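Teaching a robot to make my lunch

So I have finally had a proper go at teaching the arms at Jirkberg to make a sandwich! Iddrisu Amegashie has been on at me since January to come and try it, and I kept putting it off because I'm hopeless at video games and I assumed it'd be the same sort of thing. It sort of is.

You hold a pair of handles, one for each arm, and whatever your hands do the big arms on the table do too (a tiny bit later, which takes some getting used to). Every go gets recorded, and when there are enough of them the robot has a crack at it alone. Iddrisu wants 800. I managed 18 before my shoulders gave up - and five of those had to be binned because I'd dithered for ages over the lettuce.

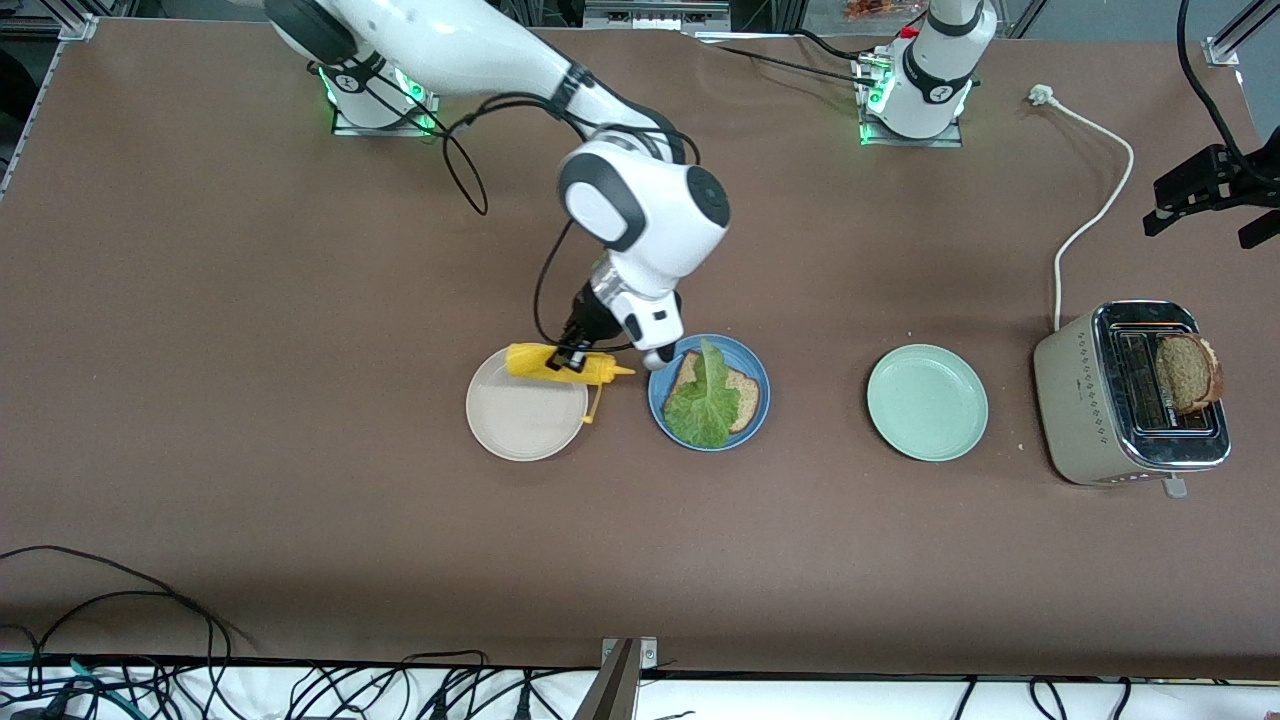 Bread and lettuce on the blue plate, sauce bottle in the gripper, more toast in the toaster.

The squeezy bottle is the bit I'd warn you about. You can't feel how hard you're gripping, so you go by eye, and my first few tries were either nothing at all or a great yellow puddle. Kwadwo Odoi does it beautifully, in one smooth line, and says the trick is to breathe out as you squeeze. I tried that. More puddle.

Toast was easier than I'd feared, though I did keep forgetting which arm was meant to be doing what. I'm back for another 40 goes next time, and Kwadwo has promised to let me watch him do the lettuce first.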